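# About Jollgate

Most 'about us' pages say the company was born out of a passion. Ours came out of an argument over a bill. Padmavathi Sundaram ran the office at a small drinks shop called Brelto, and one February she was charged 726 pounds for a "green packaging review" that told her to buy different bags. She asked what the old bags had done wrong and got no answer she could use.

Jollgate checks that sort of claim for small shops. You send us what a supplier has told you - on a leaflet, in an email, printed on the side of a box - and we tell you how much of it stands up. Quite often the reply is "some of it, if you squint".

We don't hand out badges. We were asked to by Zolton, a wholesaler we otherwise get on with, and we said no. A badge is a picture of a leaf, and people stop reading once they have seen one.

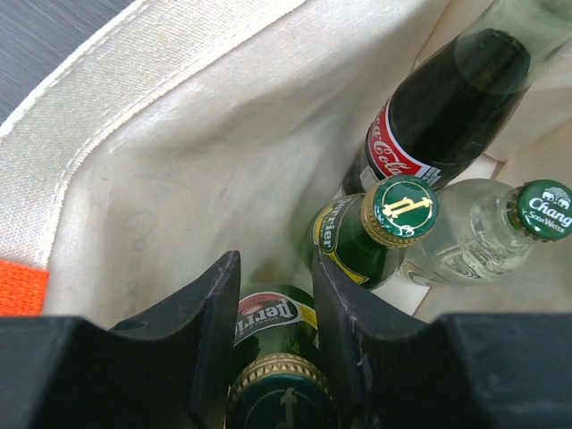

Reusable bags make up a large share of our post. Suppliers like to say that a cloth bag "pays for itself", and we would like to know when, and who did the sums. A white canvas tote with four glass bottles in it looks like a sensible way to get drinks home, and it may well be one. It still depends on how the cotton was grown, how far the bag travelled and how many times it goes out again before it ends up in a cupboard with the rest. When a leaflet gives a number of uses, we ask where the number came from. If the supplier can't say, our report says so in plain words.

## What it costs

A single claim costs 60 pounds. A full leaflet costs 95, however many claims are on it, and some have a great many. You get a written answer within 3 working weeks. We know that sounds slow. Suppliers take nearly all of that time to reply to us, and a few never do.

## Who pays us

Shops do. We take no money from anyone whose claims we check, and that includes lunches. Don't take our word for it either: ask for our accounts and we will post you a copy.

## Things we are unsure about

We have changed our minds before. Our early advice on Thomas, a refill scheme we rated too kindly, was rewritten after two shopkeepers sent us their own figures. The old version is still on file, and you can have both if you want to compare them.

Page last checked 9/13/19.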